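로봇 작업셀 운영·정비 담당자 모집 (계약직)

Nutis는 Nunisstead 작업장에서 로봇 팔 한 대로 구성된 탁상 작업셀을 운영하고 있습니다. 셀의 내부 명칭은 Dedari입니다. 이 셀을 맡아 준비하고 점검하고 고칠 사람을 한 명 찾습니다.

작업 종류는 플라스틱 그릇과 컵을 집어 옮기고 겹쳐 쌓는 것입니다. 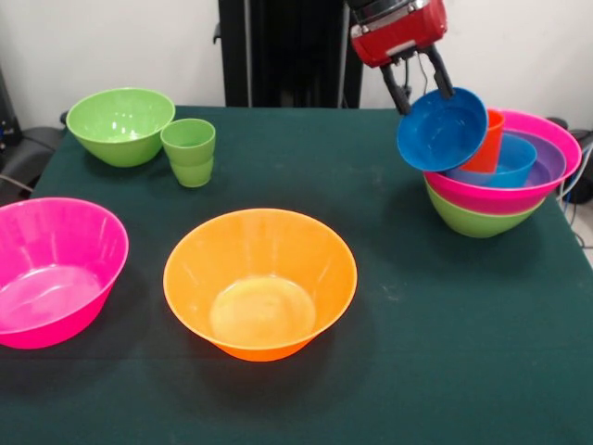
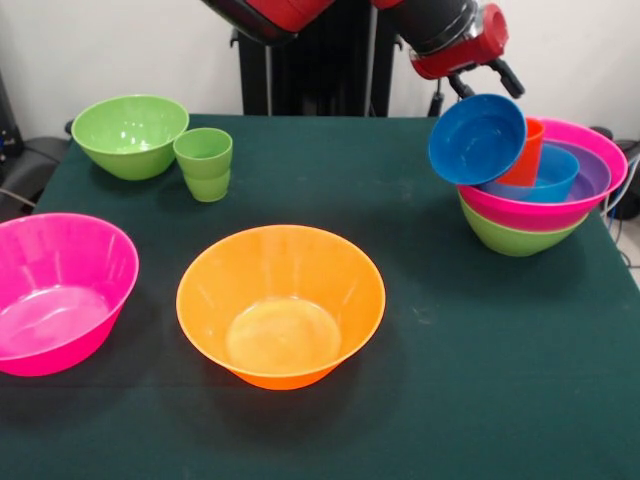
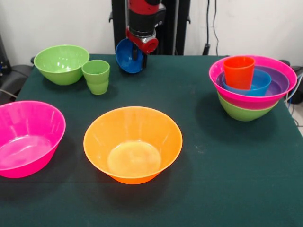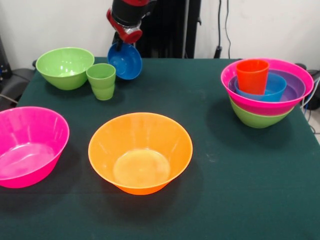

파란 그릇을 그리퍼로 잡은 상태, 녹색 천을 깐 작업대

담당 업무

작업 시작 전 준비
- 작업대 천을 펴고 먼지와 보풀을 제거합니다. 천이 밀리거나 주름이 심하면 다시 고정합니다.
- 그릇과 컵을 배치표대로 놓습니다. 배치표는 작업마다 바뀝니다.
- 팔을 기준 자세로 보내고 그리퍼 개폐를 10회 반복해 양쪽 손가락의 움직임을 확인합니다.
- 비상정지 버튼을 눌러 보고 결과를 일지에 적습니다.

운전 중 관리
- 얇은 테두리를 잡을 때 미끄러지거나 그릇이 눌리는지 살피고, 파지력과 접근 각도를 조정합니다.
- 겹친 그릇이 끼어 빠지지 않으면 팔을 정지시킨 뒤 손으로 분리합니다. 팔이 움직이는 동안에는 작업대에 손을 넣지 않습니다.
- 긁히거나 휜 그릇은 따로 빼 두고 같은 규격으로 교체합니다.

정기 점검과 수리
- 파지 동작 2000회마다 그리퍼 손가락의 마모를 확인하고 필요하면 패드를 교체합니다.
- 가동 300시간마다 손목부 체결 볼트와 받침대 고정 상태를 점검합니다.
- 팔을 따라 내려오는 케이블의 꺾임과 피복 손상을 확인합니다. 손상된 케이블은 테이프로 감아 쓰지 않고 교체합니다.
- 손가락이나 손목부를 분해한 뒤에는 공구 좌표를 다시 잡고 시험 파지를 합니다.
- 제어 프로그램 Hao의 설정값을 바꾸면 변경 전 값과 변경 후 값을 모두 남깁니다.

자격 요건
- 산업용 또는 협동 로봇을 직접 다루어 본 경험 (학교 실습 포함)
- 육각 렌치, 토크 렌치, 멀티미터를 혼자 쓸 수 있는 분
- 배선도를 읽을 수 있는 분
- 점검 일지를 한국어로 작성할 수 있는 분. 부품 공급처와의 연락은 영어로 합니다.

우대 사항
- 그리퍼 손가락이나 패드를 설계하거나 3D 프린터로 제작해 본 분
- Python으로 간단한 스크립트를 수정할 수 있는 분

전공과 학력은 보지 않습니다. 자격증이 있으면 사본을 내 주십시오. 없어도 불이익은 없습니다.

근무 조건
- 5월부터 근무, 계약 기간 1년, 이후 협의하여 연장
- 주간 근무. 야간 호출은 없습니다.
- 개인 공구를 가져올 필요는 없고, 안전화와 작업복은 지급합니다.
- 공구와 소모품은 셀 옆 보관장에 있으며, 재고 확인도 담당 업무에 포함됩니다.
- 급여는 경력에 따라 면접 후 정합니다.

첫 200시간은 현재 담당자와 함께 근무합니다. 이 기간에는 분해 작업을 단독으로 하지 않습니다.

전형 절차
서류 검토 후 작업장에서 면접과 실기를 같은 날 진행합니다. 실기는 그리퍼 손가락을 떼었다가 다시 조립하고 기준 자세를 확인하는 과제입니다. 공구와 절차서는 현장에서 드립니다. 속도는 평가하지 않고, 절차서를 따랐는지와 기록을 제대로 남겼는지를 봅니다.

제출 서류
- 이력서 (자유 양식)
- 직접 고치거나 설치한 장비 한 건에 대한 설명, 한 쪽 이내. 고장 증상, 확인한 순서, 교체한 부품을 적어 주십시오. 원인을 끝내 찾지 못한 사례도 괜찮습니다.

서류는 Nutis 채용 페이지의 지원 양식으로 제출해 주십시오. 우편 접수는 받지 않습니다. 채용이 확정되면 공고를 내립니다.

업무 관련 문의는 셀 운영 책임자 Menaka Sheikh 앞으로 같은 양식의 문의란에 남겨 주십시오.

게시일: 2025년 1월 19일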